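Clurstead > Opinion > Hands and Arms

Search articles Go

5 min read

I have spent a good part of this winter swapping hands on robot arms, and I have come around to an opinion that will annoy some of my friends in the business: we buy grippers by the wrong numbers. The Nirum and Bae catalogs both lead with grip force and finger count, and I understand why, those are easy things to print. But if you sit with one of these hands for a few afternoons, asking it to put one soft, lumpy thing into one basket over and over, you start caring about very different matters.
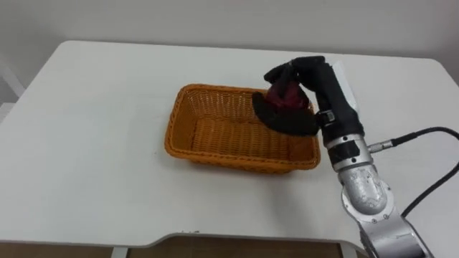 Take letting go. Everybody tests the grasp, and the grasp is the part that looks good when visitors come by. We ran 200 drops with each of 2 hands, and the one I had been rooting for (I'll admit I had a favorite) was lovely at picking up and stubborn about releasing. Its fingers opened unevenly, so a soft item would hang on one fingertip a moment too long and land somewhere I hadn't asked for. The other hand was slower and, to my eye, a bit homely, and I'd take it home tomorrow!

Then there is the wrist. A hand with a lot of fingers is a bulky thing, and a basket has a rim, and the two are going to meet sooner or later. I wish every data sheet showed how steeply you can come down over the side of a container before the knuckles touch. Zatance, whose controller we used for all of this, at least lets you set an approach angle without digging through 40 menus, and I've grown fond of it for that reason alone. 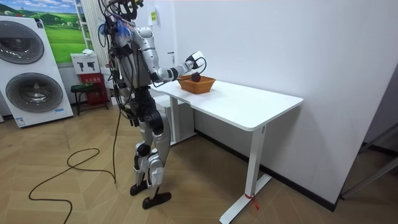 And please, somebody, think about cables. I've lost more mornings to a connector that sticks out sideways than to any fault in the fingers themselves. On a bench arm you can tape things down and forget them, but put the same hand on a full humanoid and every wire has to live with shoulders, elbows and a waist that all move.

So my plea to the folks writing the catalogs is a small one. Keep the grip force, keep the finger count, and give us a page on release, reach over a rim, and where the cable goes. I would gladly read it before I read another line about 1,000 hours of rated life. We plan to run the whole comparison again in June with a softer set of fingertips, and I'm already arguing with myself over which hand goes first.

March 2, 2024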